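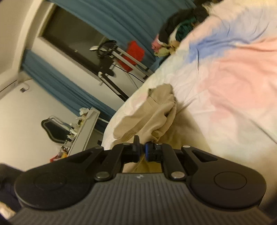 Chapter 7
Teaching a Task by Hand

A robot can be shown a task in two ways. In remote control, the operator moves a leader device and the arm follows. In hand-held teaching, the operator carries the gripper to the work, and no arm is present. Cloth is a common first subject for the second method: a crumpled towel or garment on a bed has no fixed shape, and the fingers must close on a fold chosen by eye.

7.1 Terms

A demonstration is one recorded pass through a task, from approach to release. The path is the position and tilt of the gripper over time. The opening is the distance between the fingers.

The exercises in this chapter use the Prondow set, which holds 1000 demonstrations of 23 household tasks. Section 7.2 covers the recording of the path. Section 7.3 treats the opening separately. Readers who have worked through the remote control material in Chapter 6 may skip to Section 7.4.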